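Speaker notes — sorting and folding worn textiles at intake
Tasness session, Tuesday, 10:40 slot

Slide 1. Title. Give name, say the talk covers the intake stage only. Repairs and resale pricing are in Maksym Stelmakh's talk after the break. Ask for questions at the end, except on definitions, which can be taken as they come.

Slide 2. Where the figures come from. Intake sheets from the Gullness depot for June. 606 items logged, of which 400 were clothing and the rest bedding, towels and loose cloth. Items arrive in mixed bags. Mention that the Nakau depot uses a different sheet and has been left out.

Slide 3. The mixed bag problem. Heavy and light fabrics come in together. Denim marks pale cotton if left pressed against it, more so when new or damp. Buttons and rivets snag on plush blankets and on quilting stitches. Current rule: separate by weight first, by type second. Colour comes third and can wait until the shelf.

Slide 4. The work surface. A bed or a wide padded table is acceptable for sorting. A hard bench is better for folding, as a soft surface gives under the edge and the fold wanders. Gullness has one bench and uses beds from the furniture side when it is full. Do not go into the bench order here — it is still with Bilyk for a price.

Slide 5. Jeans, procedure. Read out slowly, people write this one down.
Close the button and zip.
Lay flat, front up, and smooth the pockets.
Bring one leg over the other, seam to seam.
Pull the seat point in so the edge runs straight.
Fold from the hem to just under the waistband, then in half again.
Finished bundle goes on the shelf waistband outward.

Slide 6. Jeans, inspection. Check the inside of the waistband before folding. Wear shows there earlier than on the outside in most pairs. Then belt loops, then the button shank, then the inner thigh. Faded patches alone are not a reason to reject. Thinning is. Hold the cloth to the light if unsure.
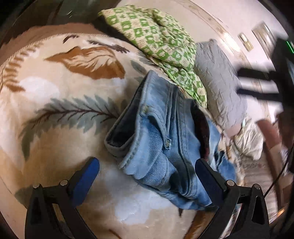
Light blue pair, waistband folded back. Point out the worn inner facing of the waist seam, which is darker than the outside, and the small metal button. The denim is bunched and creased, so by the slide 5 procedure it would be opened out and folded again. Leave this up for the next comment.

Bohdana Demchenko would put the waistband check at the bag, before anything reaches the sorting surface, on the grounds that a rejected pair should not be handled twice. Reply: agreed for single bags. For a full delivery it slows the unloading, and the bags back up in the corridor.

Slide 7. Bedding. Blankets are folded in thirds lengthways, then rolled if plush. Quilted pieces are folded loosely and never stacked more than 10 high — the wadding flattens. Pillowcases go in sets where a match is found the same day. Otherwise singles box.

Slide 8. Time. With the order above, a mixed bag took about 13 minutes for one person, inspection included. No comparison figure from before June, so make no claim about savings.

Slide 9. Open points. Whether to log single pillowcases at all. Labels for the singles box. Who holds the spare intake sheets.

Questions. Finish by 11:10, the room is needed.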